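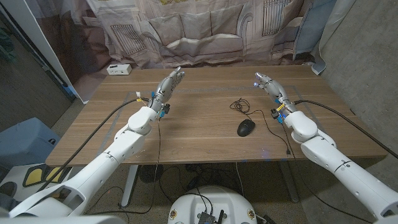 Sosina Gidey thinks we should not sign for the Flanex hands until the wrist cabling is dealt with, and she said so twice at the bench before I had the controller up. Her point is that the quote from Jiltent covers the pair of hands, the adapters and a year of support, and says nothing on strain relief. I have put that first on the list of questions to send back.

Wed 24 January, bench 2, Flanex evaluation

Setup as left overnight. Both hands mounted, fingers up in the parking pose, mouse inside the taped rectangle as the test object. Cable still attached to the mouse, on purpose: Dravadley wants corded items in the trial and a cord is what caught the old grippers.

Power-up clean on both sides. Homing takes 11 s per hand, one after the other. Jiltent's sheet says they can home together, but the option is grayed out in the version of the tool we were sent. Ibsa to ask.

Run A, right hand, mouse, top grasp. 100 cycles, no drops. Grip force left at the default. The thumb comes in late and pushes the mouse sideways before the fingers close, so the final position in the hand varies more than I would like. Fine for pick and place. Not fine if Araya goes ahead with the button-press task.

Run B, left hand, same object, same script mirrored. Also 100 cycles, 2 drops, both with the cord lying under the palm at approach. Restarted without a fault each time. The log records the drop as "grasp complete," so slip detection is either off by default or does not work on a body this smooth. Need to know which.

Wrist connectors: readable and easy to get at, which I like. Leads on the left wrist stand out to the side and I can see them snagging on a fixture. A sleeve would do it. The heavy cables are worse – at full wrist roll the right one drags over the tabletop and you can hear the motor working against it. Limited roll in software for now.

Support: mailed two questions before lunch, one answered by mid-afternoon, correctly. The other (force units in the log) came back with a link to the page I had quoted.

Price is still the trial price. Ibsa Alemayehu has it that the list price changes in April, and the quote has no expiry date on it. Get that in writing.

To do
– thumb timing, try closing it with the index finger
– repeat run B with the cord taped back
– sleeve for the left wrist leads
– ask for the slip detection settings
– roll limit back to normal once the cable is rerouted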